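Readers Wanted: Help Us Transcribe the Kilau Ferry Letters

The Varela Local History Project is looking for people to help transcribe letters written by families who worked the Kilau river crossing between the 1840s and the end of steamboat traffic. We have 1,341 pages scanned and most of them have never been read all the way through!

You don't need a history degree. If you can puzzle out old handwriting (or would love to learn), we want to hear from you. The letters cover flood years, cattle prices, a long quarrel over the landing at Esden, and a great deal of gossip about the preacher.

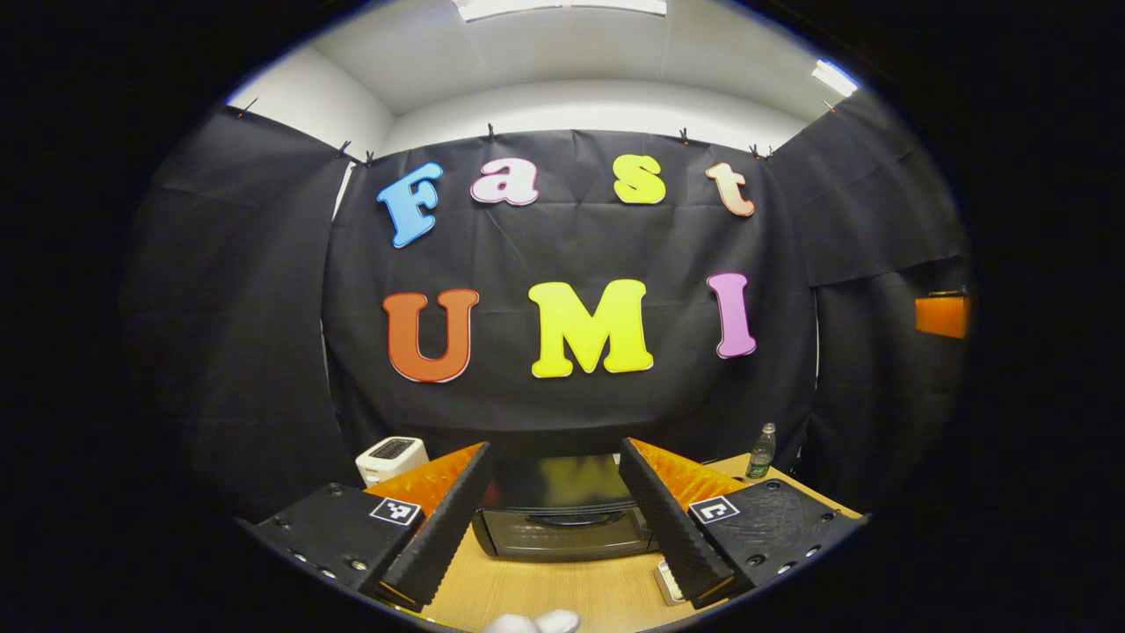

Each reader takes a batch of 11 pages and works at home, at their own pace. We ask for 4 hours a week through July. A second reader checks every page, so don't worry about getting stuck on a word. Mark it and move on.

We meet online Sunday at 3 p.m. to compare notes and argue about spellings. Coming is optional, but it's a lot of fun.

Especially welcome: anyone who reads German script, and anyone with family from the Esden side of the river.

This is unpaid work. Readers will be credited by name in the finished collection.

To apply, send a short note to the Meltora Reading Room desk with the subject line "Ferry Letters." Tell us what draws you to it and which hours suit you.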